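Carnet d'atelier - cellule deux bras
Lundi 6 juin 2022

Reprise après le week-end. Sujet du jour, toujours le même : est-ce que la cellule peut faire un rangement de fond de placard, ou est-ce qu'on continue à se raconter des histoires. Tâche : sachets de bonbons et de snacks à mettre dans un sac. Un gamin de quatre ans le fait en parlant d'autre chose.

Rappel pour ceux qui prennent le carnet en route : en mars on avait que des boîtes en carton, rigides, bien carrées, et tout le monde était content. Kofler est passé, a vu la démo, a demandé « et un paquet de chips ? ». Silence. Depuis on fait du mou.

Matin. Recalage des deux bras, rien à signaler à gauche. À droite un petit jeu au poignet, resserré, à revoir. Pas touché aux gains. Politique chargée : celle apprise sur 1 107 démos téléopérées, dont 300 faites par Xinyi Shao à elle seule (ça se voit, ses prises sont plus propres que les miennes).

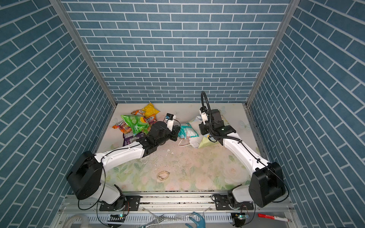
Ce qui coince, dans l'ordre où je l'ai noté sur mon bout de papier :

Le tas. Dès que les sachets se chevauchent le bras gauche hésite, il va vers celui du dessus puis revient. Un sachet à part, ça va. Je pense que les démos ont trop de sachets isolés, on a tous tendance à étaler avant de commencer. Mauvaise habitude, à corriger dans la consigne de collecte.

Les plastiques brillants. Reflets, la caméra poignet voit un bord là où il y en a pas. Le doigt ferme trop tôt.

Le partage du travail entre les bras. Pour ouvrir un sac il faut en tenir un coté et tirer l'autre, et là on demande aux deux d'être d'accord. Ils le sont pas souvent. Xinyi propose de bloquer le gauche en position fixe pendant que le droit travaille. Pas élégant mais je prends.

Discuté au café avec les gens de Bolleo. Eux font du tri de pièces en bac, à cadence, et me disent que c'est réglé depuis longtemps. Oui - avec des pièces identiques, en métal, et un gars à côté qui débloque. Une cuisine c'est pas ça. Rien n'a la même forme deux fois de suite, même le même sachet. Leur chiffre de cadence m'interesse quand même, demander le détail.

À faire, cellule :

1. Nettoyer le tapis et le rail, il y a des miettes et des poussières partout. Aspirateur PUIS chiffon, pas l'inverse.

2. Revoir la pince sur les feuilles souples imprimées. Le pli se prend bien par en dessous, c'est tenir sans que ça masque tout le reste à la caméra poignet qui pose problème. Essayer une approche plus basse, et garder la vue fixe comme secours quand la vue poignet est bouchée.
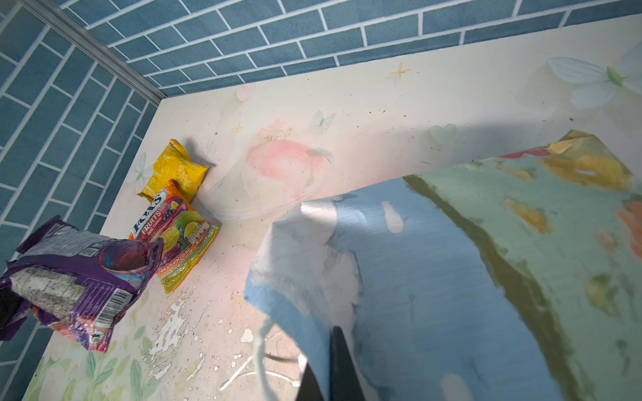
3. Patins de doigts : commander les Satar en version souple, 2 jeux. Ceux qu'on a glissent sur le plastique fin. Voir si Preststead les a en stock, sinon trois semaines.

4. Ajouter une remise à zéro correcte entre essais. En ce moment on repousse les sachets à la main, chacun à sa façon, et après on compare des choses pas comparables.

Après-midi. Essais avec consigne « bras droit travaille, gauche attend ouvert ». Plus calme à regarder, c'est déjà ça. Plus lent aussi. Les sacs blancs restent le pire cas, aucune tenue, ça s'affaisse dès qu'on approche et la ficelle part où elle veut.

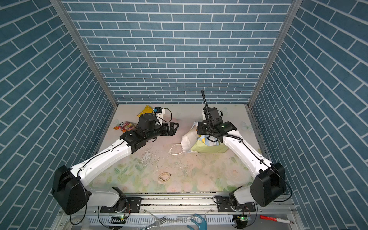
Question de Xinyi, que je note parce qu'elle est bonne : à quel moment on dit que c'est « fait » ? Si tout est dans le sac mais que le sac est couché, un humain dit oui. Notre critère dit non. On a gardé non pour aujourd'hui mais faut trancher avant la prochaine série, sinon les taux veulent rien dire.

Mon avis à ce stade, pour la note à Kofler : ranger des objets rigides sur une table dégagée, oui. Du souple en vrac, pas sans quelqu'un à portée de l'arrêt d'urgence. Et encore, je parle pas du placard, de la porte du placard, ni de ce qu'il y a déjà dedans. Pour l'atelier je serais moins sévère, vider un bac de visserie en sachets ça doit passer avec les patins neufs.

Reste à sauvegarder les logs de l'aprem (disque presque plein !!) et a renvoyer la consigne de collecte à tout le monde. Demain Xinyi prend la cellule le matin, moi je retouche le critère de fin.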